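Basketball und Hallenschuhe: Pflege zu Hause

Ball reinigen
Lederbälle nur mit leicht feuchtem Mikrofasertuch abwischen, Kunstlederbälle vertragen lauwarmes Wasser mit 2 Tropfen Spülmittel. Nicht in die Waschmaschine geben, nicht auf der Heizung trocknen. Das Ventil bleibt beim Reinigen trocken.

Luftdruck prüfen
Maßgeblich ist der Aufdruck neben dem Ventil. Die Nadel vor dem Einführen mit Glycerin oder Ventilöl (z. B. Fullix) benetzen und gerade ansetzen. Trocken eingeführte Nadeln beschädigen die Dichtlippe. Die Handpumpe Ledesma hat ein Manometer, bei einfachen Pumpen wird separat gemessen.

Sohlen entstauben
Sohle mit mittelharter Bürste trocken ausbürsten, danach feucht nachwischen. Einlegesohlen herausnehmen und einzeln trocknen. Zeitungspapier nach 2 Stunden wechseln.

Lagern
Raumtemperatur, kein direktes Sonnenlicht. Offene Fächer sind geschlossenen Kisten vorzuziehen, Schuhe trocknen darin schneller nach. Bürsten und andere Kleinteile kommen nach unten.
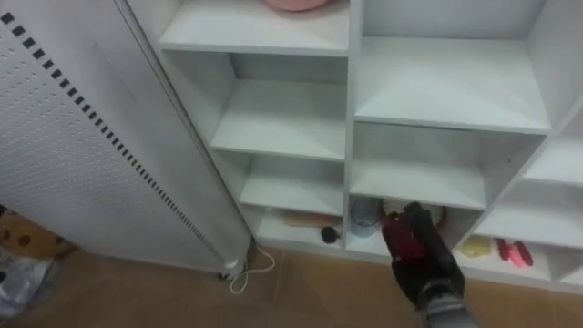

Trikots waschen
Auf links drehen, 30 Grad, kein Weichspüler. Bedruckte Nummern nicht bügeln. Bei Geruch 100 ml Essigessenz auf 5 Liter kaltes Wasser, einweichen, ausspülen, normal waschen.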